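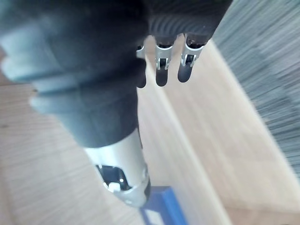 I have been meaning to write about the cabinet since June, and every time I sit down to it I end up wandering off to look at the cabinet instead. It's a light oak color with a nice straight grain, and it opens from the top, so of course it fills up with everything we can't find a home for (the good scissors, two tablecloths, a bag of candles I swear I threw out).

What I love most are the blue boards. I'm a sucker for blue next to pale wood, and my grandmother's kitchen in Saner had the very same pairing, right down to the drawer pulls!

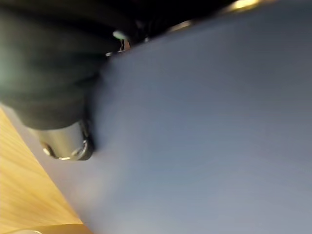
Yoshinori Katayama wrote in to say that I should wipe boards like these with a barely damp cloth and then leave them standing up for 90 minutes before they go back in, or they'll stick to whatever they're leaning on.

I've been doing it his way ever since, and I put the kettle on while I wait, and then usually forget all about the boards until supper.

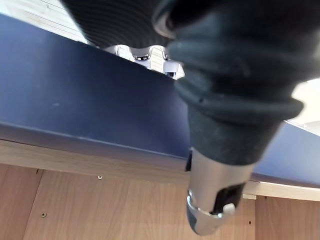 Navy blue over light oak, with the wood strip along the edge.

The screws are my other little hobby. I go over them with a hand screwdriver every so often, just a gentle quarter turn, and I check the hinges at the same time, as I'm already on my knees and getting back up is a project.
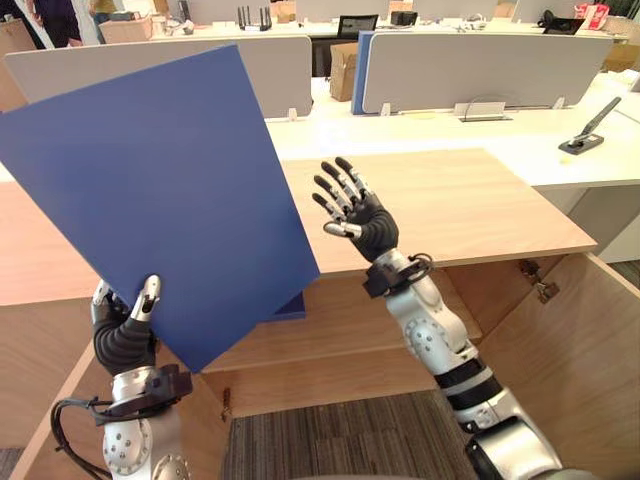 After the hinges I sort through whatever has piled up inside, and I try to be strict about it, though the candles are still with us. Next I want to line the shelf with some of that thick paper I bought in Ishida, if I can remember which closet I put it in.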